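Talk: Mending as a Neighborhood Habit
Kastari Library evening series, speaker notes

Opening (keep it loose, wait for the chairs to stop scraping)

Ask for hands: who has a piece of clothing at home waiting to be fixed? Mine was a coat lining, and it waited two winters. Then I went to my first repair night in January and came home with a finished lining and a pile of phone numbers. I've been hooked ever since! 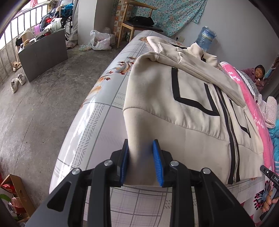 Notes by Sumathi Rajan | March 2019

Slide 2. What a repair night looks like. Tables, lamps, thread in every color people could scrounge, one good iron. You sit down next to someone who knows a bit more than you and you do the sewing yourself. Say that twice, people always think it's a drop-off service.

Slide 3. The numbers from Haslam. Over the winter 244 items came in and some 80 of them were zippers. Zippers! Pause here, it usually gets a laugh. Most needed a new slider, and a slider costs less than a cup of coffee. Pass the bag of sliders around and get it back this time.

Slide 4. The Vornholm group. Bayu Liew started it in his mother's kitchen with four people and a borrowed machine. They moved to the school gym when the kitchen got silly. Read his email out loud, the part about the wedding sari and the bike chain.

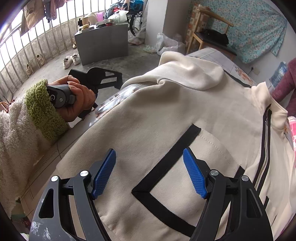
Slide 5. Starting your own. Pick an evening and stick with it, even if only seven people come (I would have been thrilled with seven at our first one). Put the kettle on early. Ask the older sewers in town before you ask anybody else, and ask them to teach. Mariama Frimpong has taught darning to half of Tusen this way and she says the teenagers are her fastest learners.

If time is short, skip the history of darning eggs. I know, I love the darning eggs, but skip them.

Demo: ladder stitch on the big felt square, red thread so the back row can see. Go slow. Pull the thread tight at the end and hold it up.

Questions. Someone will ask about sewing machine insurance. Send them to Narendra Khurana, he's by the door with the sign-up sheet.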